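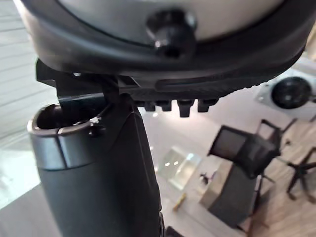 Undersides, rims and ribbed strips: start with the fiddly bits.

Search tips Go

The bedroom in 29 minutes, more or less willingly

Start with the things that have an underneath. Household gadgets are designed by people who have never had to wipe one, and every ridge is a small shelf for fluff. Unplug first. Then a dry paintbrush, the cheap sort, worked along each groove before any cloth comes near it. A damp cloth on loose dust makes paste, and you will be picking it out with a cocktail stick until June.

Metal rings want a barely damp cloth and a dry one straight after. Smooth dark plastic shows every smear you leave, so use less polish than you think, or none. I use none and call it a principle.

Now the bed. Make it before you sort the clothes, even though you are about to throw things on it. A flat duvet is the best folding table in the house
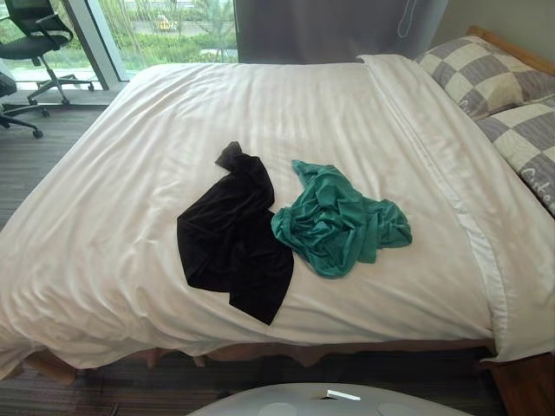
and it has the great merit that you can't go to sleep until you've cleared it. Take one garment at a time, shake it hard, smooth it with the side of your hand and fold the long way first. Slippery fabrics go inside something with more grip -- a T-shirt will do -- or they slide out of the drawer pile by teatime. Dark things first, while you can still be bothered to pick off the lint.

Pillows last. Open end away from the door, as my aunt insisted, and she ironed tea towels.

Contact Themba Oosthuizen | © Sokurik Household Tips, March 2020 | Back to top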